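The Care of Hand Tools

How the Ballport workshop keeps its hand-held grippers in working order

At the Ballport workshop of Vidis, the working day begins with the fingertips. Before any gripper is taken up by an operator, both pads are examined under a lamp, wiped with a damp cloth and brought together slowly to see that they meet evenly from top to bottom. The procedure takes a few minutes. It is entered in a bound register kept beside the tool rack, and no gripper leaves the rack until the entry has been signed.

The register was introduced by Orhun Değirmenci, who has had charge of maintenance at Ballport since the workshop opened. He came to the post from Kirkegaard, where he serviced packing machinery, and he brought with him a firm belief in written records. "A fault that has been written down can be found again," he says. "A fault that someone remembers is usually remembered wrongly."

The grippers are held in the hand and used to record how a person picks up, turns and sets down ordinary objects. The recordings are later used to prepare robot arms for the same work. Any looseness in the tool is therefore carried into the record. A pad that sits slightly too far forward will teach the arm to close slightly too early, and the error may not be noticed until the arm is put to work at the Vulutow site, where the finished cells are installed.

Thin objects give the most trouble. A carton or a cup can be held securely by pads in indifferent condition, but a narrow stick will tilt or slide if the two tips do not meet squarely. For this reason the workshop includes a thin stick among its test pieces, and the operator is asked to close on it and hold it upright before the tool is passed for use.
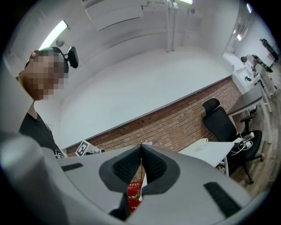

Replacement of the pads follows a fixed order. The old pair is removed together, even where only one side shows wear, and the seats beneath are cleaned of dust and old adhesive. The new pair is then fitted dry and closed by hand. If the tips meet correctly, the pads are taken off once more, bonded in place and left under light pressure for 24 hours. Mr Değirmenci does not allow this period to be shortened. In the first year several pairs were returned to service the same evening, and most had shifted before the end of the following week.

The register now holds 1,811 entries. Read in sequence, they show that wear depends less on hours of use than on what is being handled. Printed card is gentle on the gripping surface. Rough wood and fabric are not, and after a long session with either the pads are inspected again at midday. A pair in mixed use may last up to 9 weeks.

The housing requires less attention. It is checked for cracks where the hand bears upon it, and the screws are tightened to a set figure with a small torque driver. Solvents are forbidden, following an incident in May in which a shell was left permanently clouded. Warm water and mild soap are considered sufficient.

Calibration is carried out last. The operator holds the tool before a printed marker, opens and closes it three times at an even pace, and compares the recorded width with a set of steel gauges. A tool which fails is given a yellow tag and placed on the lower shelf. It may be adjusted and tested again, but a second failure on the same day sends it to the bench for a full strip-down.

Opinion within the firm has not always been united on the amount of time this consumes. Colleagues at Vulutow have asked whether the morning inspection could be made weekly, and a trial on these lines was held last year. It was brought to a close early, after a worn pad went unnoticed through four days of recording and the whole of that work had to be repeated.

A shorter version of the register is now being prepared for Vulutow, where the robot arms carry pads of the same pattern. Mr Değirmenci is to spend part of the autumn there, training two technicians in the fitting procedure. The first set of gauges has already been sent.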